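Why Can You See Through Glass?

Glass is made mostly of sand. Sand, as anyone who has been buried in it up to the neck will tell you, isn't see-through. So at some point between the beach and your kitchen window, something odd goes on.

To make glass, you melt sand in a furnace. Please don't try this. Your oven at home is very proud of its pizza setting, but it's nowhere near hot enough, and your parents like that oven. Glassmakers stir in 2 other things: soda ash, which helps the sand melt sooner, and crushed limestone, which stops the finished glass from dissolving in water. A drinking glass that dissolved in water would be a short-lived product.

When the whole lot cools, it sets hard before its atoms can get themselves into tidy rows. They stay jumbled, like kids told to line up by height with no adult watching. 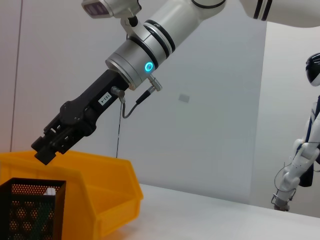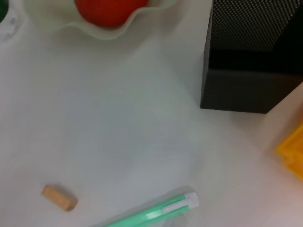
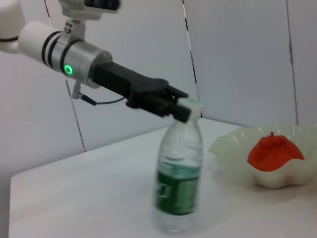 Clear plastic lets most light through too.

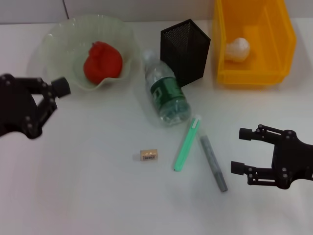 A pale green glass bowl. Some light comes through, and some gets scattered on the way.

Words by the Handia Kids desk, Balluvier
Reading time: 7 minutes, or longer if you stop to look out the window

What light is up to

Light is fussy. When it arrives at an object, a few different things can happen to it. It can bounce off. It can get soaked up. Or it can carry on out the other side as if the object wasn't worth stopping for.

Inside every atom are tiny things called electrons. Electrons can soak up light, but only if the light carries exactly the right amount of energy. Think of a vending machine that takes one kind of coin and spits the others back at you. The electrons in glass want a bigger helping of energy than ordinary visible light can offer, so the light goes through and you get to see the neighbour's cat.

Ultraviolet light (the kind that burns your nose in summer) carries more energy, and glass soaks up a good part of it. You can still get some sun through a car window, though, so this isn't a way out of wearing sunscreen. Nice try.

Then why can't I see through sand?

One clean grain of sand lets quite a lot of light through. The trouble is that a beach has more than one grain. Light bends a little each time it goes from air into a grain, and again on the way out, and some bounces off every surface it meets. After a few hundred grains it has no idea where it was going. The same thing happens when you crush ice. A smooth ice cube can be clear, and a snow cone is white until somebody adds the blue stuff.

Frosted bathroom windows use this trick on purpose. The surface is roughened, so light gets in but comes through scrambled. You have brightness and you have privacy, and both are welcome in a bathroom.

What about coloured glass?

Add a pinch of the right metal and glass starts soaking up certain colours. Iron turns it green, which is why a thick pane looks greenish if you peek at it from the side. Cobalt makes it deep blue. A little gold can make it red, a fact to keep quiet about near pirates.

The old greenhouse at Urnden has 767 panes, and the ones that haven't been replaced are much greener than the rest. The glassmakers weren't being artistic. Their sand had iron in it and they couldn't get it out.

Try it yourself

Put a piece of white paper over a page of your book. You can't read much. Now ask an adult to dab on 2 drops of cooking oil and wait a minute. The oil fills the gaps between the paper fibres, so the light gets less scrambled and the words start to show through.

Use an old book. Don't use one from the Adeyemi Library. They've asked us to mention that.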